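Wendedau Football Club
Minutes of the general meeting held at the clubhouse, Kilach Road, on April 15, 2023

The meeting opened at 10:30 a.m. with the chair presiding. The secretary confirmed that enough members were present to vote. Apologies from the under-14 coach and the kit manager were noted.

1. Minutes of the March meeting
Approved with one correction. Under item 5, "away dressing room" should read "officials' dressing room."

2. Matters arising
The broken latch on the east gate has been replaced. The league has acknowledged our letter about late kickoff changes but has not given a full answer. The secretary will write again before the end of the season.

The spare goal nets were found in the container behind the stand and are usable. They will go up on the training field.

3. Cup semifinal, second leg
The first team travels to Jolgate with a one-goal lead from the home leg. The league has confirmed that away goals will not count double. If the teams are level over the two legs there will be extra time and then penalties.

Jolgate has given us 200 tickets, all standing, behind the north goal. Season ticket holders have first call until Wednesday evening, one ticket each. Anything left goes on general sale at the clubhouse bar. A member asked whether players' families would come out of the same allocation. The chair said they would not, as the host club provides a separate set.

Two coaches are booked with Palomino. Seats are $4 for juniors and $9 for adults, paid when booking. Both coaches leave from the lower parking lot. A member asked for an earlier departure because of the roadwork near Jolgate. Agreed, and the time on the website will be changed.

4. First team report
The head coach reported that the squad came through the first leg with no new suspensions. The left back is one yellow card short of a ban and will be rested for the league match in between. The coach was satisfied with the defending at corners but said the team gave the ball away too often after taking the lead. Training on Thursday will be on the main field.

5. Player welfare and sports medicine evening
The medical officer reported on the talk held for coaches and parents. Subjects were cuts and when they need stitches, return to play after a head knock, and developments in surgery.
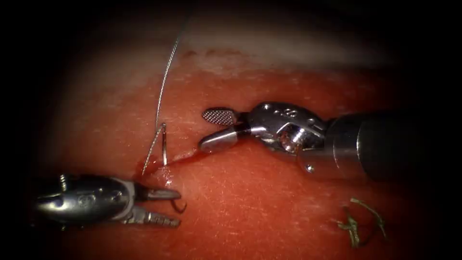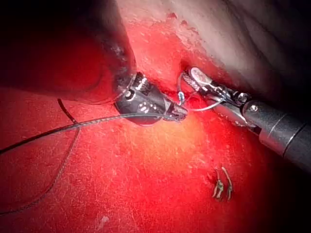 Slides 3 and 4
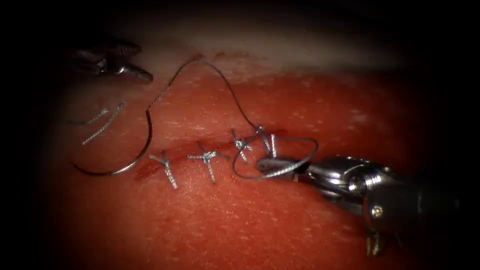
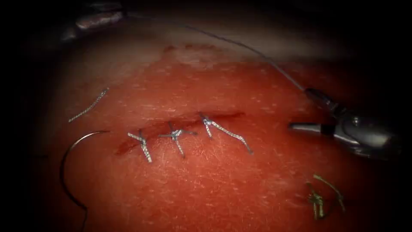 Slides 5 and 6: interrupted sutures along a short incision

The first aid bags for all youth teams are to be checked before the summer tournament. Each team manager should hand theirs in at the clubhouse after the next home game. The club will pay for one further place on the league's first aid course – the women's team has first refusal.

6. Finance
The balance in the general account stands at $2347 after payment of the floodlight bill. Gate receipts from the home leg have been counted but not yet banked and are not in that figure. Hire of the two coaches will be covered by fares if both are full. It was agreed that the club will meet any shortfall from the travel fund.

A proposal to raise the adult match-day price next season was discussed at length. Several members felt it should wait until we know which division we are in. Deferred to the next meeting.

7. Ground and facilities
The main field is holding up well apart from the goalmouth at the Kilach Road end, which will be reseeded once the last home game is played. No one is to train in that area before then.

The order for 80 replacement seats for the main stand has been confirmed. The old seats will be offered to members before they are thrown out. The leak above the ticket window is back. A roofer will be asked to quote.

8. Youth section
The under-12s have reached their league final and the under-16s have finished third. Registration for next season will be online only. Two parents objected to this, and it was agreed that paper forms would be kept behind the bar for anyone who wants one.

9. Any other business
A member asked for the semifinal to be shown at the clubhouse for those without tickets. The secretary will find out if Jolgate is streaming the match.

The public address system could not be heard in the far corner during the first leg. The speaker cable will be looked at.

The meeting closed at 12:15 p.m. The date of the next meeting will be posted on the clubhouse door and on the website.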